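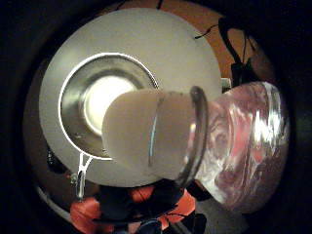 Glass vessel and metal cup.

Evening breathing group, quick update. We're back in the long room at Kemel from September, 7:30 pm, same door as before. Mats are there, bring your own blanket, the ones in the cupboard are thin.

Karlijn Hendriks is taking us through the standing set again. Slower this time. Last term we rushed the third movement and a lot of you said your shoulders felt it the next day. So: 8 rounds, then sit. No more than that at home either, please, untill she has seen you do it.

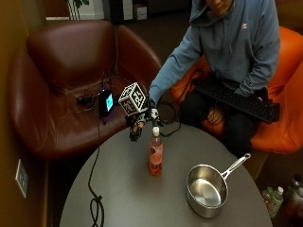

Beginners welcome, no need to have done the spring course. If you've had surgery lately or your blood pressure is up, have a word with your doctor first and then with Karlijn. Chairs are fine for the whole set, just ask.

Places: 36, and 8 still open when I wrote this. Names to Toon Kramer. He has the list, I dont.

Jelle Bakker's talk on sleep and the long exhale moves to October. Same room, tea after.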